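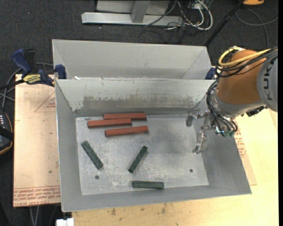 Senga Matheson got in before I'd even found my pen and wanted it noted that the red blocks and the green blocks should never have gone in one bin to begin with, and that she'd said the same thing last April. So, noted! Þórey Hafstein asked whether we could maybe start with the apologies. We had two, both from the Mastthorpe end, and I've lost the piece of paper with the names on it (sorry, both of you, I'll add them when you email me).

Minutes of the block and bin meeting, Kimdale, January 14, 2018. I took these, so blame me for the spelling.

Last minutes. Agreed, except that I'd written Broltamness with one s. Fixed.

The gray bin. We went back and forth on this for ages. The floor is scuffed and the back wall has that wide worn band with the ragged edges, and Þórey would like it repainted before it gets any worse. Senga says paint will only rub off again and she'd sooner put the money toward a second bin. I said I like the sloping sides and please can we get the same shape whatever we do! Left open. Þórey will get a price from Kwiatkowski, and if it comes in at more than $200 we talk again before anyone orders.

Sorting. Senga's proposal is red in one bin, green in the other, no exceptions. Þórey thinks mixed is fine as long as they get separated at the end of the day. We voted, it was a tie with me not voting, then I voted, and it's Senga's way as soon as there's a second bin. Mixed until then.

Labels. The box of 768 color stickers is still on my desk. Þórey is taking it.

Any other business. Senga asked about the key to the Broltamness cupboard. I have it. I'll bring it next time.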